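Running a Repeatable Bin-Picking Trial: Procedure for Partner Laboratories

Issued by the Cemau manipulation group, July 2026
Contact: Ishbel Buchanan

Purpose

The following procedure sets out how to measure grasp success on mixed household objects in a single bin. It was used for the Flustden result, in which the arm completed 513 picks across 1,000 attempts with the baseline planner. Laboratories wishing to compare their own planner with that figure should keep to the steps as written.

Before you begin

You will need an industrial arm with a wrist-mounted gripper, a rigid bin with sloping walls, two clamps and a fixed camera with a clear view of the workspace. Calibrate the camera to the arm base and save the result with the session. If the bin is moved at any point, calibrate again.

Step 1. Secure the bin

Clamp the bin to the work surface and push each wall by hand. There should be no movement. Tidy the cables along the arm and tie them at intervals, leaving enough slack at the wrist for a full turn in either direction.

Step 2. Choose the objects

Select items that differ in shape and surface. A set should include at least one clear object, one glossy object and one long, thin object. Bottles, bowls, rings of tape and kitchen utensils are all suitable. Transparent items cause most of the depth errors, and they should not be left out to improve the score.

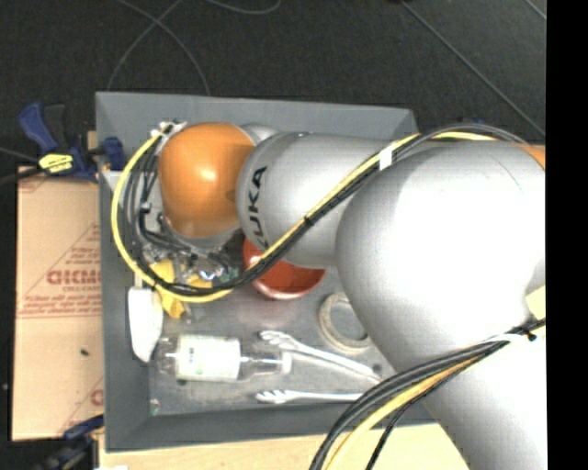

Step 3. Place the objects

Tip the set into the bin from a box and do not adjust anything by hand. Objects may rest against the walls or lie close together. Record the layout before the first attempt – the Parnance team lost 35 trials by omitting this.

Step 4. Run the attempts

Start the planner and allow one grasp per cycle. An attempt is a success if the object is lifted clear of the walls and held for the full waiting period. A dropped object stays where it falls. Stop the session if the cables catch on the bin or pull tight.

Step 5. Score and report

Enter each attempt in the Baird sheet under success, slip, missed grasp or collision. Two people should score separately and settle any differences from the recording. Report clear objects on their own line as well as in the total. In the Flustden data, slips accounted for 285 of the failed attempts.

Completed sheets should be returned with the calibration file and the layout records. Sheets received without a layout record will be held back from the pooled results.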